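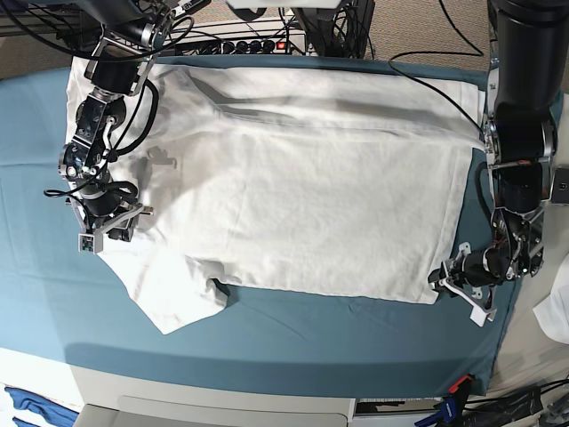 White tee spread out on the teal cloth.

Wulville Home Forum > Laundry & Linens > Folding white tees without the creases

gisell_linens
OK so I've got 16 plain white T-shirts that all need to live in one dresser drawer and I'm trying to settle on a fold I can stick with. I work on a table with a teal cloth over it, mostly so I can see the edges of the shirt (white on a pale tabletop is hopeless for my eyes). My problem is the long diagonal crease across the body. I smooth it, I fold, I open the drawer a week later and there it is again! Anyone beat this?

mothball75
It's the sleeves. Everybody lays the body flat and lets the sleeves flop wherever, then the pull from the sleeve goes right across the chest. Get both sleeves straight first, then smooth from the collar down to the hem. I do 2 passes with the flat of my hand and that's it.

Histaveck
Disagree with mothball. I've folded for a living (August back-to-school rush at a uniform shop, never again) and the crease comes from the drawer being too full. Sixteen in one drawer is a lot unless it's a monster drawer. You can smooth till your arms fall off.

gisell_linens
It's a pretty big drawer lol. But I'll admit I have to lean on it to close it.

Histaveck
Well there you go.

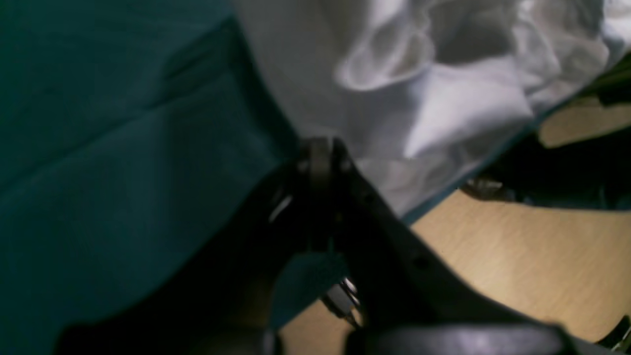
dryer_sheet_dee
Does the cloth under the shirt make any difference, or could I just fold on bare wood?

mothball75
A cloth helps because the shirt grips it a little and stays put while you smooth. On bare wood mine slides around, so I end up chasing it. Any plain cotton cover will do, just pull it tight first or its wrinkles will fight you.

VilelaRd
I'm on team bare table, sorry. My cloth bunched up every time I dragged a sleeve over it and I got sick of straightening two things. If your shirts slide, fold slower!

gisell_linens
Ha, fair. Mine does get ripples in it but I still like it better than the wood. Anyway I tried mothball's sleeves-first thing last night on 5 of them. My mistake all along was grabbing the shirt in the middle and hoping the rest would follow, and then you get a heap with a bunch of layers stacked on one side

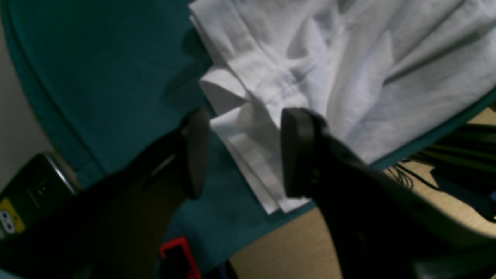 and once it's in that state I've found there's no point trying to tug it into shape from one edge. I pick the whole thing up by the shoulders, give it a shake and lay it down again. Takes a few seconds. The five I did are in the drawer now, and I moved some of the older ones to the closet shelf so it closes without a shove.

Histaveck
So the drawer was too full.

mothball75
And the sleeves were crooked. We can both be right.

dryer_sheet_dee
Has anybody tried rolling them? My sister rolls everything and swears by it.

VilelaRd
Rolled tees look great for a day and then you pull one out and the whole row falls over. Pass.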